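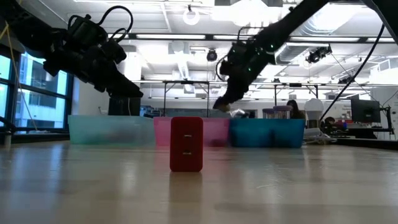 The Fleneddale swap market is a monthly gathering in the town of Fleneddale at which household goods change hands without money. It grew out of an older autumn fair, once held in the yard behind the Mercado hall, where farm families traded seed, crockery and outgrown boots before the cold weather set in. The modern market keeps much of that easygoing spirit, though the goods have changed a good deal, and a table these days is likely to hold translucent plastic bins in pink and blue-green, a clear container with a purple lid or a white light bulb. Visitors are welcome to come and look even if they bring nothing at all.

Customs
Trading opens at 9 in the morning and goes on until the tables are bare or the company is tired – whichever comes first. Each household may bring up to 5 items, and a thing once set down is open to any fair offer. Neighbors from Amia, across the river, have long been known as patient bargainers, and it is common for them to spend a whole morning over a single kettle, with a good many cups of coffee along the way.

Location and attendance
The hall has room for 126 tables. Attendance is usually near its lowest in the winter months, when 200 visitors is thought a good turnout, and climbs to 300 in October, when the market shares its day with the Broltari apple supper. The supper is older than the hall itself, and many families still treat the two as one long, pleasant outing.

See also
Barter
Flea market
Mercado hall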